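Gripper width signal lags behind the head camera, policy closes too late

Festesent Community > Tooling and Data > Time sync

Posted by mkorver_ Thursday, March 19, 2020

I'm training a policy from demonstrations recorded with the hand-held grippers, two of them, one per hand. Recording goes through Vuorinen on a Linux desktop, and I convert the logs afterward with the stock exporter. I have 2,789 episodes of small tabletop tasks, mostly opening containers, moving things between them and putting lids back on.

The policy reaches for the right place most of the time but closes late. When I replay the training data next to the video, the recorded jaw width changes after the jaws have visibly moved. The left side looks fine. The right side is late by about 28 ms at the start of an episode and the gap gets bigger in the longer ones.

Things I tried:

Setting width_offset in the export config. It fixes the beginning of an episode and then it is wrong by the end.
Swapping the USB ports. No change.
Resampling everything to the camera rate before export. The plots look smoother but the lag is still there.

Is there a way to fix this in the data I already have, or do I need to record it all again? I would also like to know if it's worth training on the left hand only for now.

3 replies

tobben_r
Did you update the firmware? I had something like this in July and updating made it go away. Could have been the cable too, I changed both on the same day.

Pentti Salminen
A constant offset can't fix a gap that grows. You have two clocks running at different rates, and one of your grippers is being stamped by its own board clock when it should be stamped by the host.

Open one of the raw logs (the raw one, before export) and look at the header for each width stream. There is a field called stamp_source. My guess is that the left one says host and the right one says device. This happens when the right gripper was set up from an older profile, and Vuorinen keeps that profile until you delete it. Swapping ports won't touch it, the profile is tied to the serial number.

For new recordings, delete the profile, plug the gripper back in, and check the header again before you record anything long.

For the old data you can repair it if the raw logs still have the arrival time for each packet. They do unless you turned on compact logging. The steps are:

Read device time and arrival time for every packet on the right gripper.
Fit a straight line through them, one fit per episode. Use a robust fit. Arrival times have a long tail when the disk is busy, and plain least squares will be pulled late.
Replace the device stamps with the fitted host time.
Subtract the fixed transport delay. You get that from a clap test: close the jaws fast in view of the camera and line up the first frame where they touch with the point where the width stops falling.
Only then resample to the camera rate.

Don't do one fit over a whole session. The board clock drifts with temperature and the rate at the end of a session isn't the rate at the start.

Set width_offset back to zero before you export again or you will correct twice.

About left hand only: I wouldn't. In a two-handed task the left arm's timing depends on what the right arm is doing, and a model that can't see the right hand has to guess at it.

mkorver_
Thanks, it was the profile. Right side said device, left side said host. I ran the fit on a small batch and the width curve now lines up with the video within a frame from start to finish. Converting the rest overnight.

One follow-up. After the fix, some episodes still have a stretch where the width hardly changes but the policy clearly needs to do something. Should I trim those?

nunach_dev
I work on the Nunach planner so I see this from the other end. Don't trim them. A flat width signal only tells you the jaws aren't opening or closing. The wrist can be doing all the work.

Filter on motion of the whole hand pose, both hands, and drop a segment only when everything is still. We used a width-only filter on the first Brodville set and it threw out most of the tilting and pouring, so the policy would pick something up, hold it over the target and stop. If your exporter has idle_filter set to width, change it to pose.

Phase labels have the same trouble. If you split episodes automatically at changes in jaw width, a pour ends up in one segment with the approach before it. We add a second split where the tilt rate of the tool crosses a threshold, and check a few by hand against the video. A good one to check is a transfer from a bag into a jar, with the right gripper keeping hold of the white bag while its open corner points down at the glass, and the left gripper open and holding nothing. Neither width channel needs to move much while the bag is tipped, so the labels for that part have to come from the pose stream. Leave the empty left hand in the training data too, with its width as recorded, so the model learns to keep it open.
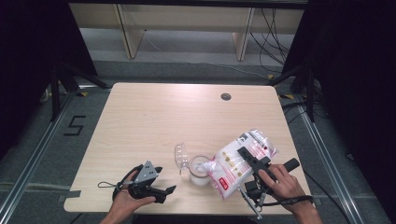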